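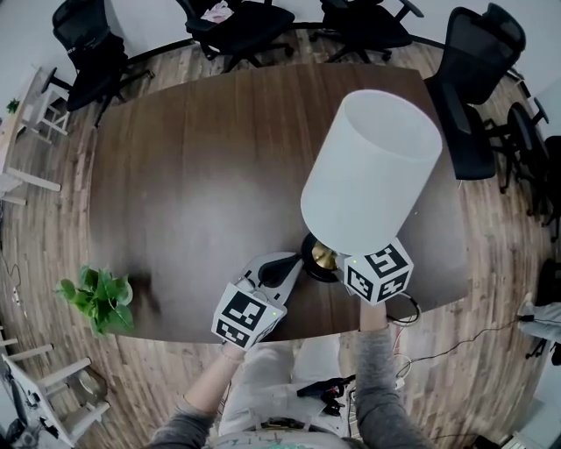
Reading time: 2 min

4. Setting up the table lamp

This section is for the model with the round black base and the white drum shade. It is the same for the Jorkorham office set and for the Fultaleck home set. Please read all steps one time before you begin.

4.1 Choosing the place

1. Put the lamp on a flat and stable table. A large meeting table is suitable, but do not stand the lamp in the very middle if the cable must then be stretched.
2. Keep the shade at least 17 cm away from curtains, paper and plants. A potted plant can share the same table when it has its own side. Leaves grow, so check the distance again after some weeks.
3. Look where the power strip is. The cable should go over the table edge and down to the floor without tension.

Note: On a polished wood table, wipe the surface with a dry cloth before placing the lamp. Small grains under the base can make scratches.

4.2 Setting the shade straight

The shade can become tilted in transport or when the lamp is moved.

4. Switch off the lamp and pull the plug. If the lamp was on, wait until it is fully cool.
5. Hold the base with one hand, so it stays on the table.
6. With the other hand, take the shade close to its lower rim. Do not press in the middle of the side, the shade keeps the marks.
7. Bring the shade slowly to the upright position. If you feel a strong resistance, stop and loosen the shade ring by a half turn - not more.
8. Tighten the ring by hand. Do not use pliers.

Caution: Never lift the lamp by the shade. Lift it by the base, and support the upper part with the second hand.

4.3 Cable and chairs

9. Lead the cable to the side of the table where people walk the least.
10. Move the office chairs one time in and out. The wheels must not roll over the cable. If they do, use the flat cable cover (part 226, sold separately).
11. Put the plug in the power strip and switch on.

Caution: Do not put a power strip directly under a plant. Water which runs over the pot can reach the sockets.

4.4 If the lamp is still leaning

Check first that the base is not standing on the edge of a table mat. If the shade falls back to one side after step 8, the ring is worn and must be replaced. Order part 111 from Fragkou spare parts and write the color of the fitting in your order.

Text of this section: Heather Sutcliffe. Last change: 11/04/2026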